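Clandska two-finger gripper kit, reviewed after a month of evenings

I bought this one for the little tabletop arm I've been building in our shared workshop, mostly on the say-so of Walid Karam, who has the bench next to mine and very firm opinions about servos. Assembly took me 3 evenings (the booklet promises one, bless them), and the wrist camera bracket went on without any filing at all, which made me happier than it probably should have!
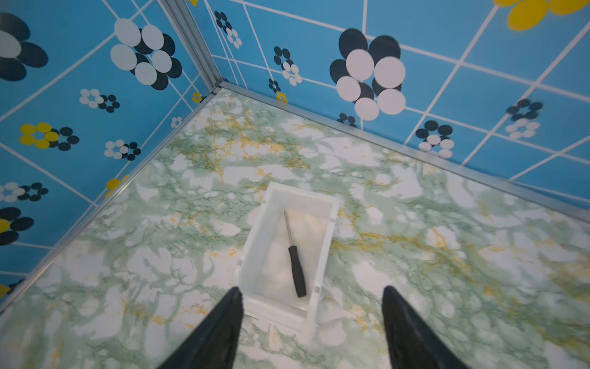 Screwdriver in the white bin, from the wrist camera.

The fingers are matte black and nicely tapered, and I like how much room they leave between them when open. My one real grumble about the camera is focus. Anything close to the fingertips goes soft, so I've learned to line things up from farther back — a habit you pick up quickly enough.
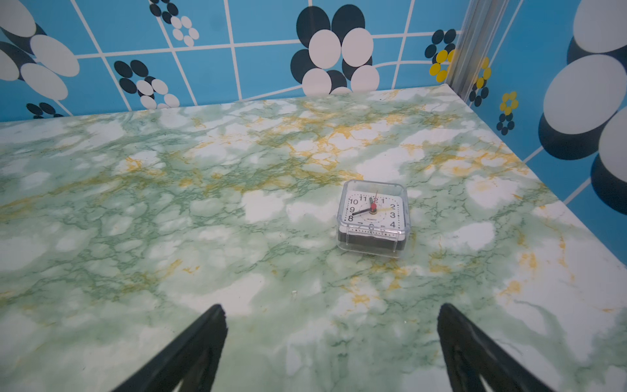 The cable is the other thing I'd change. Mine came 58 cm long, fine for a small corner setup like this and too short for anything bigger, so budget for an extension. Lastport answered my email about it in 2 days and were very kind. Would I buy it again? Yes, and I've already told Walid he was right, so now I'll be hearing about servos until spring.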